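The Home Inspection Is Worth Every Penny, Even When You Love the House

I have been buying and fixing up older houses near Velville for a long while now, and I still get a little flutter when I find one with a good porch. 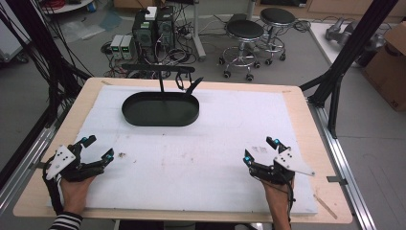 Should you pay for an inspection on a house that looks perfectly fine? In my view, every buyer should, and most of all the buyer who has already picked out the curtains.

I say this with love, having been that buyer myself! My first place, over in Studness, had fresh paint in every room and a kitchen so cheerful that I skipped the inspection to save 300 dollars. The following October I paid 2280 dollars to have the drain line dug up and replaced, and I stood out in the yard in my slippers doing the subtraction.

Now, I know what sellers' agents like to say when things are moving fast, which is that a clean offer wins. Sometimes it does. But a seller in Ralow once accepted mine with the inspection left in (we had kept the deadline short), and the report ran to 53 pages, most of them about gutters and loose handrails. I read it all with a pot of coffee, and I knew that house better than some I had lived in for years.

So please call the inspector, go along if you're allowed, wear old shoes and ask to see the crawl space. Ask about the water heater too, while you're down there.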